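About Lernwood Pilotage and Towage

Lernwood is a harbor services company based in Flevham. We provide pilots, tugs and mooring crews for ships using the port and the 7-mile approach channel. Our customers are mostly timber carriers, small tankers and coastal container ships.

The company started with one secondhand tug, the Hallgrímsson, which is still in service as our standby boat. The larger Prarnorano joined her later and handles most of the work at the tanker berth. 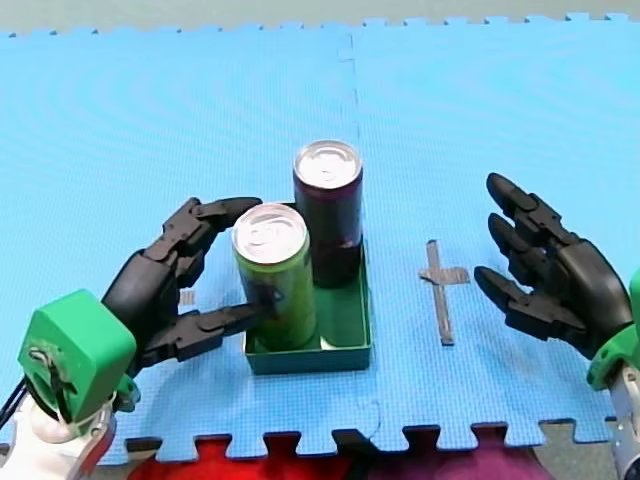

Two cans in the green tray

What we do

Pilots board at the outer buoy and stay with the ship until she is made fast. Ships over 256 feet must take a pilot in both directions. Ships over 3000 gross tons also need a tug from the swing bridge inward. The harbor office sets these limits and we do not change them. 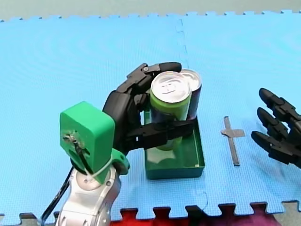

Frida Ketilsson
Operations Manager

I run the duty desk and the pilot roster. Agents should send the ship's draft and expected arrival time the day before. If the time slips by more than an hour, call us again. In fog the channel closes to loaded tankers, and other ships move one at a time. We keep a waiting list at the desk and go through it in order, unless the harbor office tells us to do otherwise.
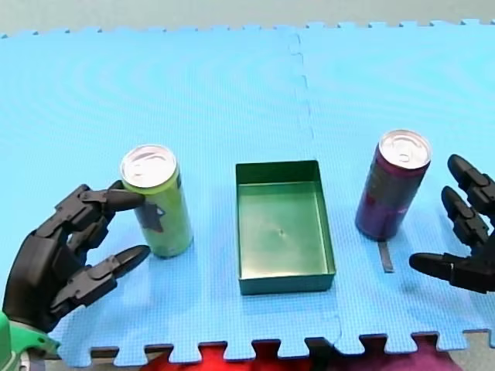
Blue foam mat, with red along the near side

Our people

Our pilots all held a master's license before they joined us. New pilots make trips with a senior pilot first and start alone on the smaller ships. Deckhands are hired in August and trained on the Hallgrímsson.
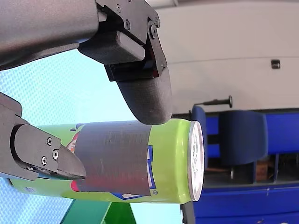
Tug engineers work two weeks on and two weeks off. They do routine repairs at our own berth. Hull work goes to the yard across the river.

The duty desk is open day and night. The office on the quay is open mornings only.

Page last updated 2003-09-21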